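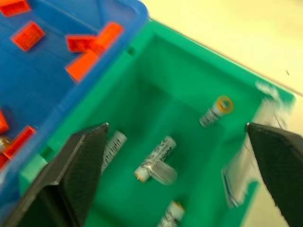 gritty_pad
I've been going back and forth on fingertips for our pair of arms, and I'd love to hear what the rest of you would do. The Bronari tips came with the kit, and I bought the Astov set in February (not cheap, at 176 for two pairs!). Batteries were what finally got me comparing properly – once they're lying at odd angles in a green bin like that, with a clear cylinder resting across one of them, I care a lot more about grip surface than about closing force.

tapered_joe
Well, I'd stay with the Bronari ones, friend. I ran 536 picks on mine and dropped 13, mostly round parts. Could you show us the whole layout?

gritty_pad
Happy to! Two arms, one shared tray of orange pieces, pointed black fingers on both sides.

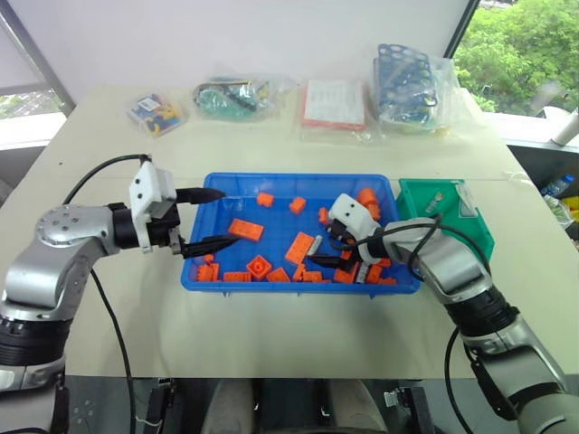 Photo: gritty_pad, own bench

The wrist camera matters as much as the tips, I think, and mine blurs terribly on fast moves.

moss_and_servo
I have to disagree with Joe a little, much as I enjoy his posts. Pointed tips are lovely for bricks, but on springs I had far better luck with a soft pad and the Jiltenier controller set to 40 percent force.

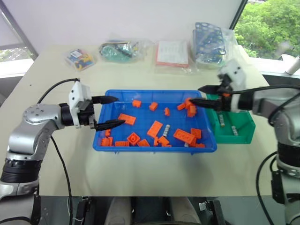

Anything higher and the coils shot out sideways on me, whichever fingers I had on – so try that before you spend more money.

tapered_joe
Soft pads wear out, though. I'd change the controller and leave the tips alone.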